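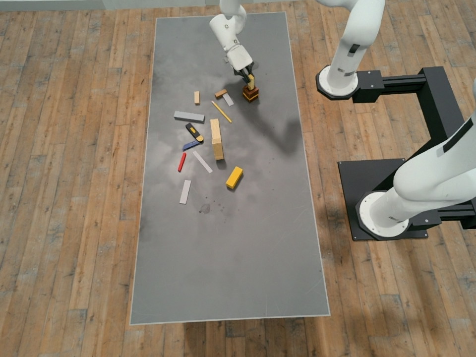 **BOOKS / INTERVIEW**

Kam-wah Leung has written a novel of 466 pages about a ferry clerk who may or may not have drowned her brother, and she would like readers to stop calling it a mystery.

"There's no puzzle in it," she says. "He's dead on page 3. People write to me with solutions."

*Trallutska* is told by several voices, each passing the story to the next, and each less reliable than the last. I told her I had trouble with this. By the middle of the book I had stopped believing anyone, and soon after that I had stopped caring who was lying. Leung took it calmly.

"Some readers drop out there," she said. "My editor wanted the innkeeper's section gone. I cut 52 pages from it and he still wanted it gone."

I am with the editor. The innkeeper talks at length about barrels, and the claim on the jacket that his chapters are "hypnotic" is generous. But the sister's letters, which come right after, are the best thing Leung has written, and she insists they only work because of the boredom before them. I asked whether a writer can really plan on boring people.

"You can plan on slowing them down," she said. "Whether they forgive you is a separate matter."

The publisher, Sinar, is selling the book as a return to the nineteenth-century novel. Leung seems less sure of the label. She read plenty of the old books as a student and says she disliked most of the heroes. "They shout on hills. The servant telling the story is always more interesting, and she has work to do in the morning."

So is the clerk guilty? Leung has given different answers at different readings, a habit I find a little too convenient. When I pressed her, she looked at her tea for a while.

"I knew when I started," she said. "Then I rewrote the ending in January and I took out the line that told you."

She still has the line. She wouldn't read it to me.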